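Forum Jetées, piers et fronts de mer — Exploitation et technique
Sujet : Friteuses en bout de jetée, puissance disponible et extraction

estacade_nord
Bonjour à tous. Je reprends en septembre la gestion d'un kiosque de restauration situé à l'extrémité d'une jetée-promenade. Offre actuelle : boissons, gaufres, sandwichs froids. Le concessionnaire accepte l'ajout de frites et de beignets, sous réserve du bilan de puissance. Tableau du kiosque en triphasé, calibre 50 A, câble d'alimentation posé sous le platelage, côté est. Deux friteuses électriques à deux bacs sont envisagées. Je cherche des retours sur le dimensionnement et sur la tenue des matériels en ambiance saline.

Pilotis
Première chose à vérifier : la longueur et la section du câble. Le calibre en tête ne renseigne pas sur la chute de tension au bout. Sur notre ouvrage, le disjoncteur tenait très bien et les résistances chauffaient mal, parce que la section avait été calculée pour de l'éclairage et une vitrine réfrigérée. Demandez la note de calcul au concessionnaire. Si elle n'existe pas, faites mesurer en charge.

Vittoria Parisi
D'accord avec Pilotis sur la mesure en charge. J'ajoute le foisonnement : gaufrier, friteuses et production de glace tournent ensemble entre 15 h et 18 h, donc je ne retiendrais aucun coefficient réducteur sur la cuisson. Dans notre établissement (salon de thé et vente à emporter, à mi-longueur de jetée), nous avons fini par décaler la production de glace au matin, avant 10 h.
Pour l'ambiance saline, les habillages en inox ordinaire piquent dès la première saison. Les charnières et la visserie partent avant le reste.

estacade_nord
Merci. La section figure au dossier, la longueur non. Je fais mesurer.
Question annexe sur le matériel : le précédent exploitant me laisse une machine à glace italienne Halász et une turbine à granité Pidance. Quelqu'un connaît la Halász ? L'entraînement du batteur est bruyant à froid.

gmr_42
La Halász est réparable, à condition d'ouvrir le réducteur avant la saison. Le bruit à froid peut venir de la graisse figée ou d'un jeu dans l'étage de réduction. Démontage capot arrière, cinq vis, repérer l'ordre des rondelles. Pour le rapport de réduction, comptez les dents au lieu de vous fier à la notice, il y a eu plusieurs versions.

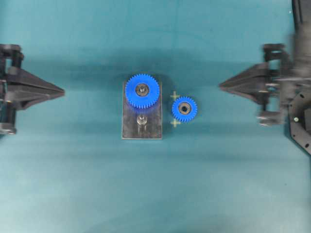 Grande roue dentée bleue sur platine métallique

Concernant la Pidance, je n'ai pas d'avis, je n'en ai jamais ouvert.

Pilotis
Je ne suis pas de cet avis pour la Halász. Un particulier qui ouvre le réducteur perd la possibilité de faire reprendre la machine par un dépanneur, et une fuite au joint d'arbre côté cuve pose un problème d'hygiène immédiat. Pour un kiosque qui fait l'essentiel de son chiffre en deux mois, je prendrais un contrat.

gmr_42
Le joint d'arbre est côté cuve, le réducteur côté moteur. On peut intervenir sur l'un sans toucher à l'autre. Quant au contrat, encore faut-il que le dépanneur accepte de pousser son chariot jusqu'au bout de la jetée. Le mien s'arrêtait au portail.

Vittoria Parisi
Le nôtre vient, mais facture l'accès. Devis Butider de l'an dernier pour l'entretien complet du froid et des deux machines à glace : 3 589 euros, déplacement compris, hors pièces. J'ai signé. Je comprends qu'on fasse autrement avec une seule machine.

Pilotis
Pour revenir au sujet, personne n'a parlé de l'extraction. Deux friteuses doubles sur un plancher bois, c'est un dossier à soumettre avant achat : hotte, filtres à graisse, extincteur adapté aux feux d'huile, coupure d'urgence accessible depuis l'extérieur du kiosque. Il faut aussi regarder le vent dominant. Chez nous le rejet était à l'ouest et la fumée revenait sur la file d'attente.

estacade_nord
Le rejet est prévu en toiture, chapeau anti-refoulement Skillanley. Le service de sécurité demande en plus un bac de rétention sous les friteuses. Pas d'exigence écrite sur la vidange.

Vittoria Parisi
Prévoyez-la quand même par écrit. L'huile usagée doit remonter toute la jetée, en fûts fermés, hors présence du public. Nous le faisons avant 8 h, au chariot à roues pleines — les pneumatiques crèvent sur les têtes de boulons.

estacade_nord
Mesure faite ce matin. Chute de tension supérieure à 5 % en bout de ligne avec une seule friteuse et le gaufrier. La seconde friteuse est donc abandonnée pour cette saison, sauf reprise du câble par le concessionnaire. Pour les beignets, je pars sur une cuisson à terre et un maintien au chaud sur place.

gmr_42
Attention au maintien au chaud, un beignet sucré ramollit vite en vitrine fermée. Sucrez à la vente.

Pilotis
Et faites chiffrer la reprise du câble avant l'hiver, les accès sous platelage dépendent des marées et les créneaux partent tôt.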